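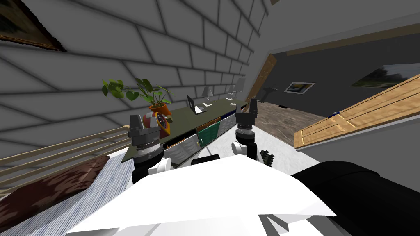 June, workshop notebook, glue bench

Second batch of hide glue today. Soaked 200 g of the Trodeck granules in 300 ml cold water at 8 am and left them until they had swelled right through. Heated in the double pot, lid on. Skimmed twice.

The first batch was too thick by mid-morning and strung off the brush. Thinned it with a little hot water and it brushed out fine on the pine offcuts. Manaia wants the same mix tried on oak before we touch the Powell chairs.

Test joints so far: 19 glued, 2 failed. Both failures were from the cold end of the bench, where the wood had not been warmed. Eleri thinks the clamps went on late as well — she may be right, I didn't write down the times. 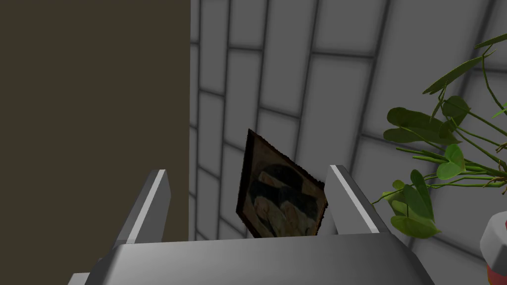

Oak pieces are planed and sitting by the heater. Will glue them first thing tomorrow and leave them clamped overnight. Need to write the time on each one in pencil.

Old pot has a pinhole near the rim. Still usable if we keep the water low. Llinos to ask Jekilberg what they charge for a new liner.

Leftover glue is in the fridge, top shelf, labeled. Please don't reheat it more than once.

Drirnden Workshop | Notebook queries: Nerys Skyrme | Back to top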